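Stistero closes first fund for small orchard and vineyard holdings

September 2026

Stistero, a manager of permanent crop assets, has held a final close on its first pooled vehicle at $103 million, according to a notice sent to limited partners. The fund buys orchard and vineyard parcels and leases them back to growers on fixed terms.

The vehicle, Stistero Crop Land I, has a base management fee charged on invested capital and no fee on undrawn commitments. Leases are written for 18 years with a rent review every four. Rent is set as a base amount per acre plus a share of gross crop revenue above an agreed floor.

Commitments came from 414 investors, most of them individuals who subscribed through the Trakton platform. Family offices took the remainder. Trakton handles onboarding, capital calls and tax reporting, and is paid by the manager out of its own fee.
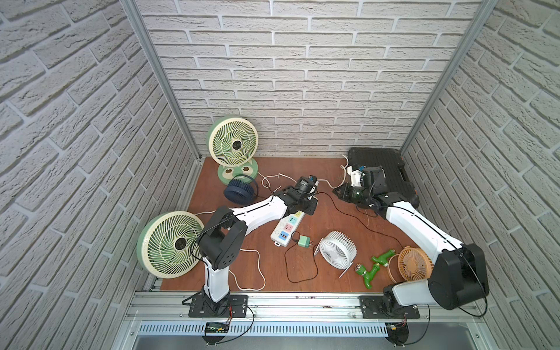
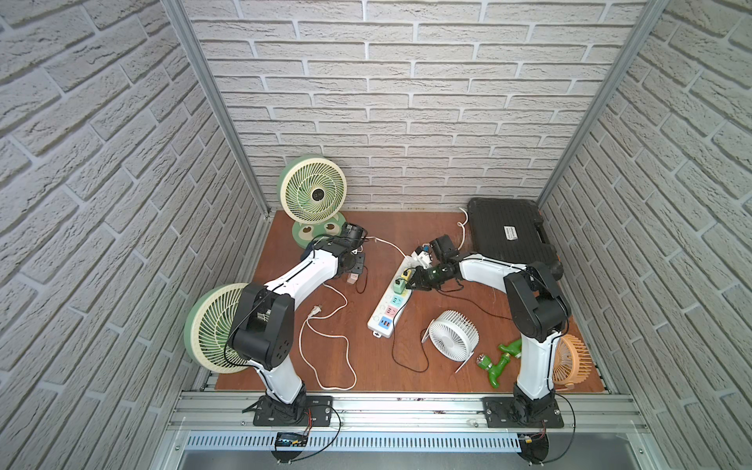

Two robot arms mounted on a rail at the front of a wooden work surface.

Gudrun Sæther, who heads acquisitions at Stistero, said the fund would avoid parcels without recorded water rights and would cap exposure to any single crop. "We price the land on its lease income and carry the trees at cost," she said. "Where the seller wants to be paid for a good harvest, we pass."

The first purchase, a pear and cherry holding known as Myklebust, is under contract and due to complete in October. The seller will stay on as tenant. Terms were not disclosed, but the notice says the parcel is being acquired without debt.

Borrowing at fund level is limited to short-term bridging of capital calls. Property-level mortgages are allowed with the consent of the advisory board. Annual appraisals will be carried out by Tomex, with results sent to investors alongside the audited accounts.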